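首页 服务指南 报修查询 常见问题 联系我们

赫克汉姆公寓(Herkham)后勤服务台
工单编号:2677
类别:厨房给排水
事项:共用厨房水槽出水偏小、台面沿口渗水
状态:观察中

一、报修内容
住户反映,8层共用厨房水龙头出水量较以往明显减小,清洗少量餐具耗时较长;水槽与木质台面交接处偶有潮痕,擦干后次日复现。住户已自行将龙头手柄开至最大,情况未见改善。

二、初步核查
服务台于上午受理后,首先核对同层其他用水点,卫生间及洗衣间水压正常,可排除楼层总管供水不足。随后检查角阀,确认处于全开位置。水槽为单盆不锈钢结构,排水口滤网拆下清理后装回,注水试验排水通畅,未见返水。

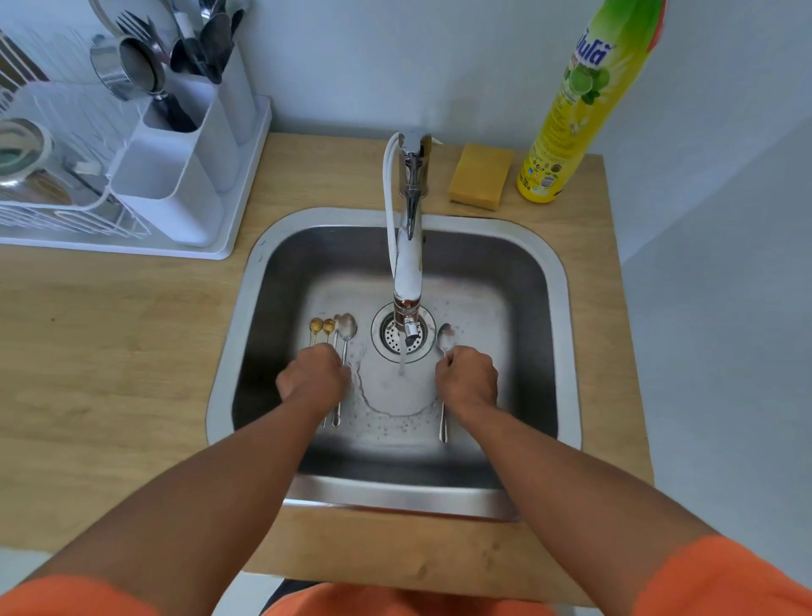

图1 8层共用厨房水槽,龙头出水口装有过滤配件,出水呈细流。

三、原因分析
出水口过滤配件由Tulero供应,登记更换周期已逾期。拆下后单独试水,龙头出水恢复正常,据此判定水量偏小系滤芯堵塞所致。台面潮痕与供水管路无直接关联,经检查为沿口密封胶局部老化,清洗时溅出的水由缝隙渗入。

四、处理措施
1. 更换同规格滤芯一件,冲洗25分钟后投入使用。
2. 铲除老化密封胶,清洁并干燥基面后重新施胶,固化期间暂停使用该水槽。
3. 配件及胶料费用合计400元,列入公共维修支出,不向住户另行收取。

五、使用提示
清洗勺、叉等小件餐具时,请勿将水流开至最大,以减少外溅。使用完毕后请擦干槽沿及木质台面。滤芯请勿自行拆卸,如需更换,请通过Dilum报修系统提交申请,并注明楼层。

六、后续安排
服务台将于三月复查沿口密封情况,复查无异常后关闭本工单。如期间再次出现潮痕,请在原工单下补充说明,无须重复报修。

最后更新:二月

赫克汉姆公寓后勤服务台 版权所有 | 联系我们 | 返回顶部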